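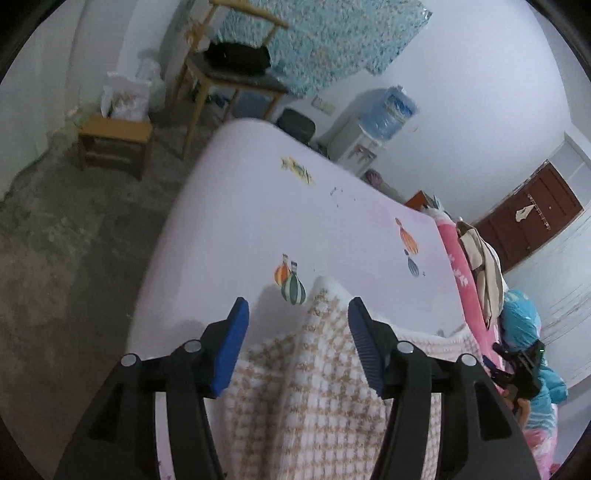
아이 방 침대를 바꾸고 나서 제일 골치 아픈 게 이불 정리예요. 매트리스가 어른 것보다 짧은 168짜리라(제가 줄자로 재면 169가 나오는데 판매 페이지에는 168이라고 돼 있어요) 올려놓을 자리가 많지 않거든요. 시트는 애가 고른 열기구 무늬로 씌웠고 그건 아주 만족합니다. 주황 노랑 줄무늬 열기구랑 초록 줄무늬 열기구가 겹쳐 있는 부분을 제일 좋아해서, 거기를 뭘로 덮어 놓으면 바로 걷어 버려요 ㅋㅋ 그러다 보니 체크 천은 늘 이렇게 길쭉하게 뭉쳐 있고, 옆에는 흰 꽃무늬 분홍 담요가 길게 말려 있고요. 이 상태가 우리 집 기본입니다.

궁금한 건 두 가지예요. 체크 천처럼 도톰한 건 접는 게 나을까요, 마는 게 나을까요? 그리고 아침에 애 혼자서도 할 수 있는 방법이 있을까요? 일곱 살이고 손이 야무진 편은 아니에요. 저는 출근 준비를 하느라 옆에서 못 봐 줍니다. 수납 상자를 사라는 답은 미리 사양할게요. Markance 상자를 벌써 샀다가 침대 밑에 안 들어가서 지금 베란다에서 감자를 담고 있어요.

— 루스론도뇨

---

**로벨하일루**

저는 무조건 마는 쪽이요. 접으면 자국 남고 모서리 맞추다가 애가 짜증 냅니다. 저희 집 둘째는 모서리 한 번 안 맞으면 울어요. 말면 그냥 굴리면 끝이잖아요. 분홍 담요는 벌써 말려 있던데 체크도 똑같이 말아서 나란히 두면 되지 않나요?

---

**펜도**

와 시트 너무 예쁜데요!! 열기구 무늬 저도 찾다가 포기했는데 어디 건지 알려 주실 수 있어요? (정리 얘기 아니어서 죄송)

정리는 저는 접기파예요. 말아 놓은 건 애가 올라타면 바로 풀려요. 우리 애는 말아 둔 담요만 보면 말이라고 타고 놀아서 저녁이면 온 바닥에 펼쳐져 있어요.

---

**루스론도뇨** (글쓴이)

> 어디 건지 알려 주실 수 있어요?

동네 이불집에서 남은 거 하나 집어 온 거라 상표를 몰라요 ㅠㅠ 라벨은 까슬하다고 해서 제가 잘라 버렸고요. 사장님 말로는 같은 무늬가 또 들어올지 모르겠대요. 혹시 들어오면 여기 쓸게요.

> 똑같이 말아서 나란히 두면

이거 해 봤는데 두 개가 나란히 있으면 애가 누울 자리가 없어요. 잘 때마다 하나는 바닥으로 떨어지고 아침에 제가 밟습니다.

---

**아르네하만**

저는 의견이 좀 다른데요, 왜 꼭 침대 위에 둬야 하나요? 8월에 담요 두 장이면 많습니다. 분홍 하나만 남기고 체크는 장에 넣으세요. 정리할 물건 수를 줄이는 게 먼저예요. 접느냐 마느냐는 그다음이고요.

---

**루스론도뇨** (글쓴이)

맞는 말씀인데요, 애가 그 체크 천을 끌어안고 자요. 얼굴에 대고 자는 용도라 장에 넣으면 밤에 제가 불려 나갑니다. 한 번 숨겨 봤다가 새벽에 온 집안 불을 다 켰어요.

---

**아르네하만**

아, 애착 천이면 얘기가 다르죠. 철회합니다. 근데 분홍 담요는요? 그건 빼도 되지 않나요.

---

**루스론도뇨** (글쓴이)

분홍은 벽 쪽을 막아 주는 역할이에요. 벽이 차서 자다가 등이 닿으면 깨더라고요. 그래서 둘 다 못 빼요. 제가 너무 다 안 된다고만 하는 것 같은데 ㅋㅋ 진짜로 그래요.

---

**레프테리스K**

지나가다 한마디요. 저희는 침대 발치에 자리를 정해 놨어요. 접었든 말았든 구겼든 그 자리에만 있으면 정리한 걸로 쳐 줍니다. 일곱 살이면 모양까지 바라는 건 욕심 같아요. 저희 애는 아홉 살인데 지금도 모양은 엉망이에요. 그래도 아침에 큰소리 안 나니까 저는 그걸로 됐다 싶어요.

---

**로벨하일루**

그건 정리가 아니라 이사 아닌가요 ㅋㅋㅋ 위치만 옮기는 거잖아요. 처음부터 모양을 가르쳐야 나중에 편하다고 봅니다. 저는 어릴 때 안 배워서 결혼하고 엄청 혼났어요.

---

**레프테리스K**

님네 둘째는 모서리 안 맞으면 운다면서요. 그게 편한 건지 잘 모르겠는데요.

---

**로벨하일루**

그래서 말라고 한 거잖아요 ㅠ 말면 모서리가 없다고요.

---

**펜도**

두 분 싸우지 마시고요 ㅋㅋ 저희 집 방법 하나 적어 볼게요. 세로로 반 접고, 또 세로로 반 접어요. 그러면 긴 띠가 되거든요? 거기서 멈춰요! 더 접지 말고 침대 옆쪽에 길게 눕혀 두면 끝이에요. 두 번이니까 애가 외우기도 쉽고, 띠 모양이라 그대로 끌어안고 잘 수도 있어요. 저희는 Celtgate에서 산 무릎담요로 하는데 그게 한쪽이 50센티밖에 안 돼서 애 팔로도 잘 되더라고요. 루스 님네 체크는 크기가 어떤지 모르겠네요.

---

**루스론도뇨** (글쓴이)

펜도 님 방법으로 해 봤어요! 애한테 설명하면서 제가 한 번, 애가 한 번이요.

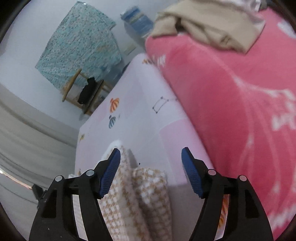
처음엔 두 번 접기가 이렇게 헷갈릴 일인가 싶었는데, 애가 "반"이라는 말을 좀 자유롭게 받아들이더라고요. 자기 딴에는 정확히 반이래요. 그래서 두 줄 높이가 안 맞고 왼쪽 줄이 더 위로 올라가 있어요. 저는 손대고 싶은 걸 꾹 참았습니다. 끝에 하얀 부분이 나오게 하는 건 애 고집이고요, 거기가 제일 보들보들하대요. 그래도 시트에 있는 별자리 그림이랑 열기구는 안 가려서 본인은 아주 흡족해해요. 저도 이 정도면 아침마다 해도 되겠다 싶고요.

다만 분홍 담요는 아직 답이 없어요. 그건 두꺼워서 애 힘으로는 접히질 않아요.

---

**펜도**

꺄 해 보셨구나!! 두 줄 좋은데요? 저희 애는 처음에 세 줄 만들었어요. 높이 안 맞는 건 며칠 하면 조금 나아져요. 안 나아질 수도 있고요 ㅋㅋ 그리고 별자리 무늬도 있는 시트였어요? 점점 더 갖고 싶어지네...

---

**로벨하일루**

음 저는 그래도 말았을 것 같은데... 체크 무늬가 있으니까 차라리 무늬 줄을 보고 맞춰 접으라고 해 보세요. 저 초등학교 때 보자기 접기를 그렇게 배웠어요. 선이 눈에 보이면 애들이 의외로 잘 따라가요.

---

**아르네하만**

저 보풀 있는 천은 무늬 선으로 맞추기 어려울걸요. 집에 비슷한 게 있는데 털이 이리저리 누워서 선이 흐려집니다. 그보다 세탁은 어떻게 하세요? 끌어안고 자는 거면 자주 빨아야 할 텐데, 저희 건 건조기에 50분 돌렸다가 털이 다 뭉쳤어요. 빗으로 빗어도 안 돌아옵니다.

---

**루스론도뇨** (글쓴이)

헉 건조기는 한 번도 안 돌려 봤어요. 무서워서 그냥 널어 말려요. 문제는 마르는 동안 애가 건조대 밑에 앉아서 기다린다는 거... 같은 걸 하나 더 사서 바꿔치기하라는 말도 들었는데 냄새가 다르다고 바로 들켰어요. 세제는 Mandar 무향 쓰고 있고요. 이게 보풀에 좋은지는 모르겠고 애 피부가 별 탈 없어서 계속 써요.

---

**레프테리스K**

바꿔치기는 저희도 실패요. 애들 코를 우습게 보면 안 돼요.

분홍 담요는 애한테 시키지 말고 그냥 말아 둔 채로 두시면 안 되나요? 벽 막는 용이면 말려 있는 게 오히려 맞는 모양 같은데. 애 담당은 체크 하나, 분홍은 어른이 주말에 한 번 털어서 다시 말기. 저라면 그렇게 나눌래요.

---

**로벨하일루**

오 이건 동의합니다. 드디어 말기파 한 표 나왔네요.

---

**레프테리스K**

분홍 한정입니다.

---

**루스론도뇨** (글쓴이)

그렇게 할게요! 체크는 접고 분홍은 말고. 생각해 보니 지금도 거의 그렇게 하고 있었는데 제가 둘 다 똑같이 만들려고 애를 썼네요.

하나만 더 여쭤볼게요. 시트 모서리요, 저희 매트리스 발치 쪽이 둥글어서 팽팽하게 당겨 놔도 애가 밤새 구르면 한쪽이 올라와요. 고무줄 집게 같은 거 써 보신 분 계세요? Ham에서 나오는 집게를 장바구니에 넣어 놨는데 애가 만지다가 손 끼일까 봐 결제를 못 하고 있어요.

---

**펜도**

집게 저는 비추요. 저희는 매트리스 밑으로 깊이 밀어 넣고 안쪽에 넓은 고무줄을 대각선으로 꿰매 달았어요. 바느질이 삐뚤빼뚤한데 어차피 밑이라 안 보여요 ㅎㅎ 한 시간도 안 걸렸고 아직 멀쩡해요.

---

**아르네하만**

집게 쓰는 집인데 괜찮습니다. 금속 말고 플라스틱으로 된 걸 매트리스 바닥 면에서 물리면 애 손이 안 닿아요. 3개만 사서 잘 올라오는 모서리부터 해 보세요. 네 개 다 할 필요 없더라고요.

---

**루스론도뇨** (글쓴이)

바느질은 제가 단추도 겨우 다는 사람이라 ㅠㅠ 일단 플라스틱으로 찾아볼게요. 아 그리고 펜도 님, 이불집에 전화해 봤는데 열기구 시트는 아직 안 들어왔대요. 공룡은 있대요. 공룡도 괜찮으세요?

---

**펜도**

공룡이요?? 색깔이 뭐래요?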